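Ciltach
@ciltach · September 6, 2022

Thread on upholstery cloth for office seating. I've been specifying the stuff since January and have opinions.

1/ Light grey heathered weave is the default for a reason. Mixed yarn breaks up small marks that a flat dyed cloth would show from across the room.

2/ It does nothing for dye transfer. Red is the worst offender. Leave a damp red cloth on a pale seat overnight and you will be ordering a new cover.

3/ Test before you trust. White cotton, slightly damp, 20 firm rubs on the red item. Any pink on the cotton and it stays off the seat.

4/ Order codes. Tisura 2165 is the pale grey I keep going back to. Barros do a close match with a tighter weave. It pills less but feels like a school blazer.

5/ Covers with a zip along the back edge can be off in a minute. Glued covers can't be taken off at all. Ask which you're getting, as the catalogue rarely says.

6/ Vacuum with the soft brush, along the weave. We do ours every 3 weeks. Lint from cleaning cloths is most of what comes up.

7/ Drying times after a spot clean: up to 18 hours for a thick pad in a room with the heating off. Stand it on edge if it lifts out.

8/ Someone asked about Esano's stain guard spray. Used it on two seats. It darkened the grey by half a shade and I stopped there.

9/ Striped cloths count as red if the stripes are red. Same rub test, and do the edging separately, it's often a different yarn.
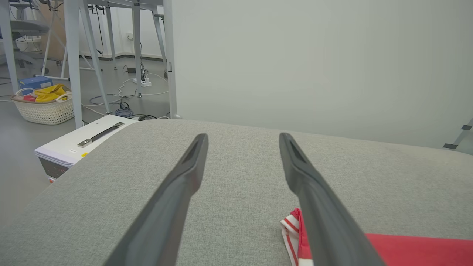
Red, red-and-white stripe, light grey weave.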